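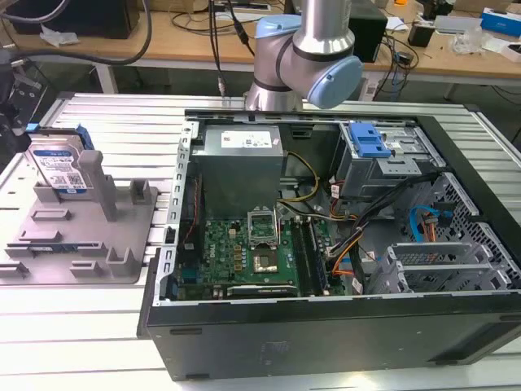
**Television Studies 229: Serial Comedy and the Renewal Cycle**
Notes for unit 2. Instructor: Wanda Zalewska, room 809

Read these before the February screening. We will start from the pilot of *Trurnari* and move quickly, so have the vocabulary ready.

## What a renewal changes

A first season is usually written without any promise of a second. The writers' room has to close enough of the story to satisfy viewers if the show ends, and leave enough open to continue if it doesn't. Look at the last ten minutes of a first-season finale and mark every line that serves only one of those two purposes.

When the order for more episodes comes, three things tend to be renegotiated: the cast contracts, the episode count and the budget per episode. A supporting character who gets more scenes in season two may reflect audience response, an actor's new deal, or both. Be careful about claiming one in your paper without a source.

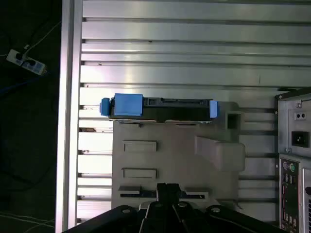 *Light gray fixture plate on an aluminum-profile table.*

## Terms

- **Bottle episode:** shot on existing sets with few or no guest actors, often to save money.
- **Cold open:** the scene before the titles. In crime comedy it often shows the crime.
- **Runner:** a joke repeated through an episode, usually with small changes.
- **Soft reboot:** a new season that keeps the title and some of the cast but resets the main situation.

Ojārs Ramanauskas uses "reset" more loosely in the course reader. For the paper, use the definition above.
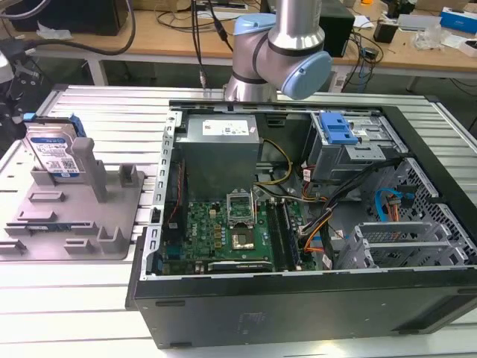 ## Case study: *Trurnari*

The first season ran 18 episodes. Valdis Lill created the show and wrote the pilot; Chaltu Ejigu joined as co-showrunner for season two. Compare the two finales on these points:

1. Who knows about the stolen truck, and when do they learn it?
2. Which scenes take place at the Kütt bar, and what replaces that set later?
3. Where does each episode put its act breaks?

Bring written answers to the seminar. One page is enough. Papers on a different series need approval before the screening.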